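Ovdale Computer Basics - what's going on

10/27/25

Quick one this time, running behind on everything. The parts-of-a-computer packet is nearly there. Pages got mixed up somewhere between the printer and the living room, so the order is being put right on the floor. Tables too small. Pages are numbered by hand at the top and that's the only thing holding this together right now.
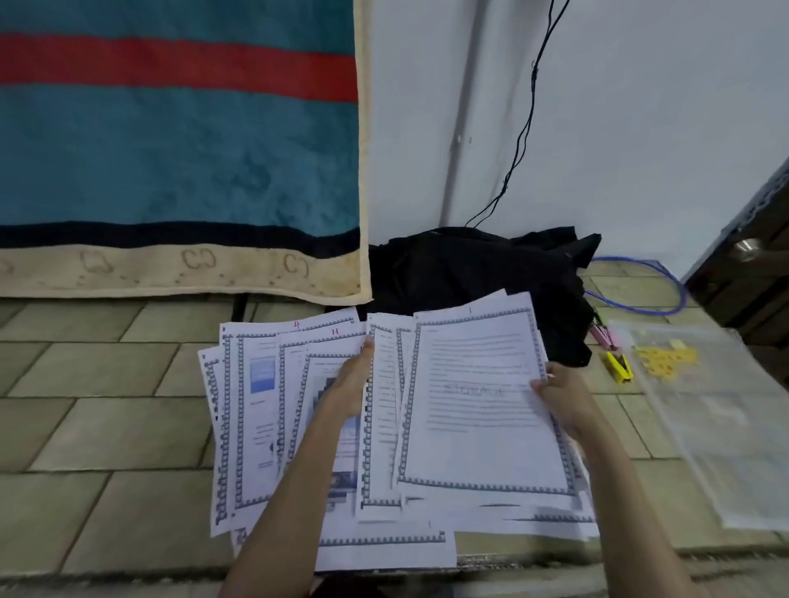
Sorting the packet on the tiles, page 1 on top.

If you picked up an early set at the Wolstead table, please check it before you hand it to anybody. Some of those went out with pages in the wrong order and a couple had the same page twice. Easy fix: lay it out, go by the handwritten numbers, put it back together. If a page is missing drop us a note with the number and we'll print it. Don't need the whole packet back.

Same border on every page this year, all the way around. Took longer to pick than the text did. People liked the plain pages fine but the kids' sets kept getting mixed in with the songbook handouts, and with the border you can tell from across the room which pile is which. It does eat ink. We're on the last cartridge, so if your group needs extra copies please ask before Friday and not the morning of.

Storage section is the one most folks asked for. Memory cards, the big ones and the tiny ones, what fits in what. Last February we had a whole evening go sideways over a card that would not fit a laptop and did not need to, there was an adapter in the bag the whole time. So cards get a page now, with pictures. Captions are short on purpose. Read them out loud if the print is small for you, or ask for the large copy, we have 2.

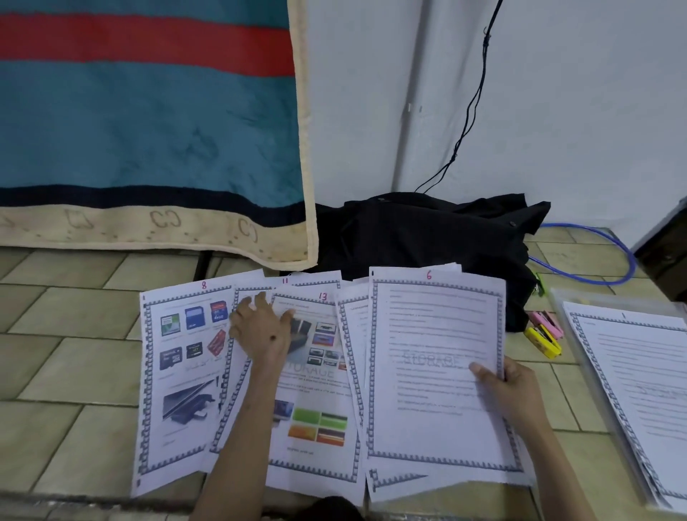
OVDALE LEARNING CLUB | Home Computing Group

Page 8 is the card page. Rows of cards, then a laptop-type thing down at the bottom. Go slow on this one. Have people bring their own cards if they've got them and match them up to the pictures before you start in on sizes. Works much better than reading it straight thru. The numbers printed on a card (how much it holds) confuse everyone at first, so leave that for the second half.

Page 11 comes with homework, sorry. Nothing hard. Look at the computer you have at home and write down every slot and hole you find on the sides. Draw them if you don't know the name. Bring the list back and we'll go over them togther.

Other bits:

Binding. Staples for the short sets, the plastic combs for the full one. The Bultine machine at the library punches 20 sheets at once if it's in a good mood, do fewer. Line up the border edges before you punch, a crooked one really shows with this pattern. Holes on the left please - we had a stack come back punched along the top last time and they had to be done over.

Copies. We need 26 full sets for the opening night plus whatever the Wolstead people want. They haven't said. If you're the Wolstead people, please say.

Page total for the year so far is 1,574, going by the printer's own counter, and that's before this run. Paper donations very welcome. Plain white, nothing fancy, no colored stock - the pictures come out muddy on it.

Spelling. Thanks to those who sent in corrections on the draft. Most are in. The one on the keyboard page isn't, I couldn't read the note. Send again? Same goes for whoever wrote "wrong picture" with no page number on it. Which picture.

Old handouts. If you still have last year's stapled ones, they're fine for scrap but don't teach from the storage part, it stops at disks. Backs are blank so they make good note paper.

Next sorting session is Thursday after supper, same place, bring something to kneel on, that tile is hard on the knees. An hour should do it if a few people come. Clean hands, the ink on the borders smudges for the first day or so. Snacks stay in the kitchen till the sets are clipped.

More when there's more.

3 comments
Shared 5 times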